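Equipment planning report, second period
Autonomous suturing on training tissue, Stondholm lab
Prepared by Maëlys Delaunay for Kaiwen Jiang, Drimer Fund

Kaiwen - short one this time, budget form is due at 4 pm and I'm writing this between runs. Numbers first, then the asks.

Where we are on money. Equipment line is 86 percent committed. What's left covers consumables through February and nothing else. No new hardware bought this period. Two quotes in hand, one still missing (see below).

Work on the bench continues as planned. Interrupted stitches on the synthetic pads, two instruments, needle and thread handled by both sides. The wrist cameras are the main thing we added last period and they are earning their keep. Thread handling is what they're used for most - that was the weak spot in your review and still is the weak spot, but we now have close footage to work from.
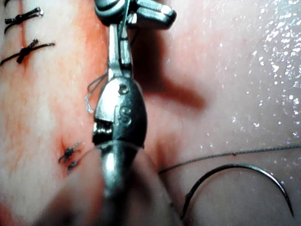 Instruments. This is the big one. We have 10 in the drawer and 8 I would trust for recorded runs. The other two have play in the wrist and I'm keeping them for practice only. Each instrument has a set number of uses on it before we have to retire it, and at our present pace the first ones retire before the grant year ends. I had budgeted replacements for next year. That was too late, my mistake.

Two ways to go:

Buy new from Shen. Lead time is long, price is firm, they won't split the order. Full warranty.

Buy refurbished from Sterkard. Cheaper per piece, shorter wait, but they only warranty the shaft and not the jaws. Jaws are what wears out for us. Pulling thread tight over and over is hard on them.

My preference is Shen for the recorded work and one or two Sterkard pieces for training new operators. Would need your OK to move money from the travel line, which we've barely touched.

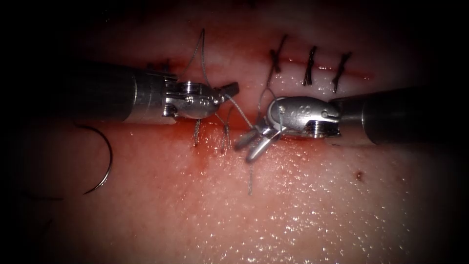

Consumables. Going through suture faster than the plan said. Plan assumed one pack per session, and it's closer to two once you count dropped ends and threads cut too short to tie. I've asked for a bulk price on 500 packs. Waiting to hear. If it comes in where I expect, the per-stitch cost drops enough that we don't need extra money here, just permission to spend it early.

Needles fine. Artificial blood fine, we have plenty. Pads are OK but storage is not - they dry out, and we threw away a part of the last batch. A small sealed cabinet would fix it. Not a big item, it's on the form under "other".

Cameras. We want a spare for the wrist mount. Right now if one fails we stop until it's repaired, and the last repair took most of a month. Also want better lighting on that side. Depending on the angle a good part of the view drops off into shadow and the people labeling the footage complain, fairly. Light ring quote is the one still missing, I've chased it twice. 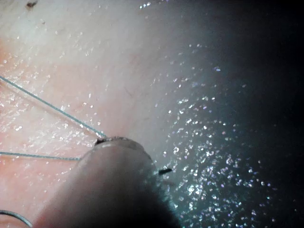

Wrist camera view, teal-green suture on the tissue. Shadow along the right side.

I'd put the spare camera ahead of the lights if you can only do one this period. Lights can be fudged with what we have. A dead camera can't.

Pad use. You asked in the last call if we could get more out of each pad before throwing it away. Yes, to a point. We now put several cuts in one pad and leave the closed ones in place while working on the next. Saves material and setup time both. Limit is room for the instruments to move without dragging old knots, and loose thread gets in the way more often then I'd like.
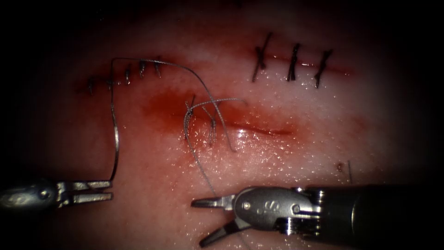

So for planning purposes please use the new pad figure on the form and ignore the old one from the proposal. I left the old one in the next column so your finance people can see the change.

Staff time. No change. One operator hour costs us more than the pad and suture together, so anything that cuts setup is worth more than a discount on materials. Worth keeping in mind when you look at the cabinet and the spare camera.

Risks
- Shen lead time slips and we run short of instruments
- Sterkard jaws wear sooner than theirs spec sheet says
- camera failure before the spare is in

What I need from you
- yes or no on moving the travel money
- yes or no on early spend for suture
- spare camera, lights, or both

Will send the light ring quote as soon as it shows up. Call me if the form doesn't add up, I changed one formula late and haven't rechecked the totals.

Maëlys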